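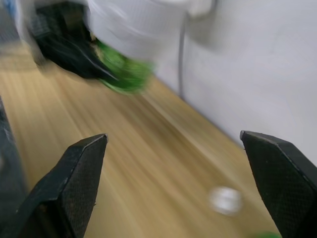
Woleck Truck Bodies builds and repairs dump bodies and flatbeds for heavy trucks, and we are hiring a body fitter for our Brelbridge shop. You will mount bodies on customer chassis, run hydraulic lines and replace worn floors. Part of the work is in wood: a few owners still order flatbed decks in a light, honey-colored wood with long grain lines, and you should be able to measure and cut boards for those as well as weld steel.

What we need from you:
At least 3 years in truck body or trailer work
MIG welding on mild steel
Able to read a chassis drawing
Driver's license; a CDL is a plus

The shop has 13 employees and 5 bays. Hours are 6:30 to 3:00, with overtime in the spring. Paid time off is 14 days a year to start. Tools over one inch are supplied; bring your own hand tools.

The job starts in May. Apply at the Brelbridge office or by mail, with a list of past employers.

Posted 16 April 2020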